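Prundamik Debut Film Reviews

README and data card, release 2
Maintained by Phyllis Pearce
Last edited 11/11/20

What this is

Prundamik is a table of published reviews of first feature films, together with a smaller table describing the films themselves. It was put together to study how critics write about directors who have no earlier feature to be compared with. The release holds 3297 reviews of 223 films. Each review is linked to one film. Reviews that cover two or more films in one article were left out of this release and are listed in dropped.tsv.

The project started as a reading list kept in a spreadsheet. Release 1 was that spreadsheet, exported with few changes. Release 2 is the first one with fixed column types, a written coding guide and a second reading of the labels. If you used release 1, do not merge it with this one. The film identifiers were reassigned.

Files

reviews.tsv - one row per review
films.tsv - one row per film
outlets.tsv - one row per newspaper, magazine or website
spans.tsv - character offsets for labeled passages
dropped.tsv - reviews removed, with a reason code
coding_guide.txt - the rules the readers followed
checks.py - consistency checks, Python 3.6 or later

All tables are tab separated, UTF-8, with a header row and Unix line endings. Empty cells mean "not known." The string NA is never used as a missing value, as it appears as a word in several titles.

The text of the reviews is not included. spans.tsv gives offsets into the plain text of each article as we fetched it, and reviews.tsv gives a checksum of that text. If you hold your own copy and the checksum matches, the offsets will line up. If it does not match, they will probably be wrong from the first changed paragraph on.

Columns in reviews.tsv

review_id: integer, stable from this release on
film_id: key into films.tsv
outlet_id: key into outlets.tsv
byline: pen name or initials as printed, hashed
pub_year: four digits
context: festival, release, home or unclear
lang: two-letter code
words: word count after removing credits and captions
verdict: five-step scale, see below
compares: 1 if the director is compared with another director
names_actor: 1 if any actor is discussed beyond the cast list
text_sum: checksum of the fetched text

Where context is "festival," the review was written from a festival screening, even if it was printed later. A review rewritten for the general release gets its own row when more than half of the text is new. Shorter rewrites are treated as duplicates and appear in dropped.tsv with code D2.

Columns in films.tsv

film_id: key
title_orig: title in the original language, in Latin script
title_en: English title used at first English-language screening
year: year of first public screening
minutes: running time of the version reviewed
n_countries: number of producing countries
main_country: country of the lead producer
first_fest: festival of first screening, if any
cut_note: free text, used when more than one version exists

Coproductions caused more trouble than any other part of the film table. Press kits, festival catalogs and national registers often list different sets of countries for the same film. We took the order given in the film's own end credits. Where we had no access to the credits, main_country is empty and n_countries comes from the festival catalog. 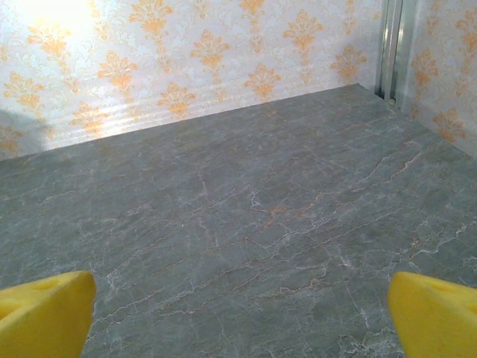 Running time has a similar problem. Several films were shortened between the first festival and the general release, so minutes is the length of the version most reviews refer to. The other length goes in cut_note. Differences under two minutes are ignored.

Languages

Of the reviews, 1865 are in English. The rest are in French, Italian, Spanish, German and Portuguese, in that order of size. Labels were assigned in the original language. No machine translation was used at any stage, and the free-text notes are in English only.

Verdict scale

The verdict column runs from 1 (against the film) to 5 (strongly for it). It records the reader's judgment of the text. Star ratings and grades printed next to a review were hidden from the readers and are not in the table. In the pilot we tried to map stars onto the scale and gave up, as outlets use the middle of their scales in very different ways.

A 3 means mixed or balanced. A review that only retells the plot is coded 0, meaning no verdict given. Please filter out zeros before taking a mean. checks.py prints a warning if it finds them in a column you are averaging.

Second reading

1742 reviews were read twice by different readers who did not see each other's labels. Where they differed by one step, the first reading was kept. Where they differed by two steps or more, a third reader decided. The flag for this is in spans.tsv, column resolved, for historical reasons. It belongs in reviews.tsv and will be moved there.

Agreement was good on names_actor and on the ends of the verdict scale. It was weaker on compares. Readers could not settle whether a phrase like "in the manner of the neorealists" names another director. The coding guide says it does not. Some early rows were coded before that rule existed and have not all been corrected.

Sources

Reviews were collected from three places: the public websites of the outlets, the Cindlow clippings archive (print, scanned), and a set of festival dailies kept by Thongsuk. Scanned pages were run through OCR and corrected by hand for the labeled passages only. Word counts for Cindlow items are therefore less reliable than the others, mostly on the high side, with stray text from neighboring columns.

The Thongsuk dailies cover festivals in Asia and are the only source for some of the shorter notices. They have no bylines. The byline cell is empty for all of them.

Known problems

1. Films that went to a large festival have many more reviews than films that did not. Any average taken over reviews is mostly an average over festival titles. Weight by film if that matters to you.

2. "First feature" follows the director's own filmography. Documentary features count. Television films do not, except where they were also shown in theaters. This leaves out a few directors whom many critics treat as newcomers.

3. Codirected films are included only when it is the first feature for both directors.

4. Four outlets changed their names during the period covered. outlets.tsv keeps one row for each name - use parent_id to join them.

5. Accented characters in title_orig were damaged in the first upload of release 2. If you downloaded the archive in April, get it again. Only films.tsv changed.

Uses we would advise against

The verdict column should not be used to rank films. It was built to compare kinds of writing, and many films have too few reviews for a stable figure. The byline hashes should not be reversed or matched to persons.

Running the checks

Put all files in one folder and run:

python3 checks.py --dir .

The script tests that every key resolves, that no span runs past the end of its text, and that years fall in a sensible order. It needs no packages outside the standard library. Add --strict to treat warnings as errors. With --strict the current release fails on two rows in outlets.tsv, both with an empty country cell.

License and citation

The tables are released under CC BY 4.0. The license covers our labels and notes and gives no rights in the articles. Please cite as: Pearce, P., Prundamik Debut Film Reviews, release 2. Papers that use only the film table can cite it the same way.

Hosting is provided by Pukalance. Corrections can be sent through the tracker on the project page. Give the review_id and the column name, and one issue per row, please. Corrections to verdict are accepted only with a quoted passage.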